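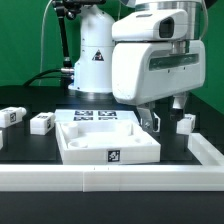
Deep green fabric behind a matte black tabletop, folds left soft.

How I Hang a Green Fabric Backdrop Behind a Black Table

I get asked about the green more than anything else, so let me start there. It's a plain cotton-blend fabric from Trarkmont, in a color they call Postma Green, and I bought it off the roll. You want something with a bit of weight. My first try was a thin polyester from the bargain bin and it showed every crease, plus it blew around whenever the heat kicked on. Go heavier than you think you need!

My piece is 114 inches wide and 87 inches from top to bottom. That's more width than the table needs, and I use the extra to get those loose, shallow folds. If you cut the fabric to the exact width of your wall space it hangs like a bedsheet and looks like one too.

What you'll need

Heavy fabric in a deep color
A tension rod or a curtain rod with brackets
Curtain clips (the kind with little teeth)
A steamer, or an iron and a damp dish towel
Sandpaper, fine grit
Matte black paint and a small foam roller
Painter's tape

Do the table first

Paint before you hang anything. I did it the other way around once and spent a Thursday night picking dried black specks off green cloth with my fingernails.

Give the tabletop a light sanding, just enough to take the shine off whatever finish is already on it. Wipe it down with a barely wet rag and let it dry all the way. Then roll on your first coat. I used Altavo matte black, and I put on four thin coats, letting each one dry overnight. I know, it's slow. Two thick coats would have been done by the weekend, but thick coats leave that orange-peel texture, and once you see it you can't stop seeing it.

Roll in one direction per coat, then switch direction for the next one. Don't go back over a patch that's started to get tacky. If you spot a drip, leave it, sand it down tomorrow, and keep moving.

One warning about matte black: it shows dust like crazy, and fingerprints too. I keep a microfiber cloth in my back pocket and wipe in long strokes (little circles leave swirls). Skip the furniture polish, it'll put shiny spots right where you don't want them.

Hanging the fabric

Wash it once so it does its shrinking now, and pull it out of the dryer while it's still a tiny bit damp. Put the rod high enough that the top hem is well above anything you plan to show. Then clip from the middle out. Start with one clip in the center, one at each end, and fill in between, letting the cloth sag slightly between clips. Those sags turn into your folds.

Let the bottom drop down behind the back edge of the table. Don't tape it to the table! My friend Monique Riviere talked me out of that. The minute somebody bumps the table, the whole curtain gets yanked, and then you're back up on the step stool.

Now steam it. Work from the top down and hold the steamer a few inches off the cloth. I only chase the hard, sharp creases, like the ones from being folded on the shelf at the store. The soft, wavy ones can stay – I like how they make the color go lighter and darker across the cloth. A totally flat green looks like cardboard to me.

Getting the gap right

Pull the table forward a little so the fabric hangs free behind it. If they touch, the cloth bunches up along the back and you get a lumpy line right where the green meets the black. Mine took a few tries. Scoot, step back, look, scoot again.

If your floor isn't level, check the table before you blame the rod. I re-hung mine in May over a slope that came from a missing felt pad.

Taking it down

Roll the fabric around a cardboard tube, right side out. I hold mine closed with Drirnix straps, but strips of old T-shirt work fine too. Store the tube lying down, or the cloth slides to one end and you'll be steaming all over again.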